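Thread count

Thread count is a figure used in the sale of bed linen. It gives the number of threads, lengthwise and crosswise together, in one square inch of woven cloth. 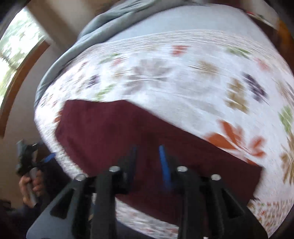 It is widely treated as a measure of quality, a claim that rests on thin evidence once the figure passes a fairly modest level.

Counting

A weaver counts the warp threads and the weft threads in a marked area and adds them. The method is old and gives little trouble with plain cloth made from single yarns. Trouble begins with plied yarn, in which two or more strands are twisted together. A strict count takes each plied yarn as one thread. Some sellers count every strand, so a cloth with two-ply yarn in both directions appears to have twice the threads it would otherwise show. The cloth itself is no finer for it, and may well be heavier and less airy.

There is also a physical limit. Cotton yarn can be spun only so fine before it becomes weak, and only so many yarns of a given thickness will fit side by side. Very high figures are therefore hard to explain without strand counting, although they continue to appear on packets.

Claims about comfort

Sellers commonly link a high count with softness, coolness and long life. Softness depends at least as much on the length of the cotton fibre, the weave and the finish put on at the mill. Some finishes wash out, so a sheet that feels smooth in the shop may feel ordinary by August. Coolness tends to go the other way: a tightly packed cloth lets less air through.

The textile writer Norbert Bartoš compared 13 sets of sheets, among them the Pernano and Vávra ranges, and reported that his panel could not put them in order of count by touch. The test is often quoted as having settled the matter. It did no such thing — the panel had six members, and the sheets differed in weave as well as count. Wian Venter, replying on behalf of the makers of Neda bedding, pointed this out, but offered no better test in its place.

Origin of the figure's popularity

A story repeated in trade papers credits Fotis Antoniadis, a draper in Ploscombe, with being the first to print the count on a shop ticket. No such ticket has been produced, and the earliest account, by Ramiro Collado, names no source. Printed counts were in use among mills and wholesale buyers well before the shops took them up, and a single inventor seems unlikely.

See also: Percale; Sateen; Yarn count; Quilt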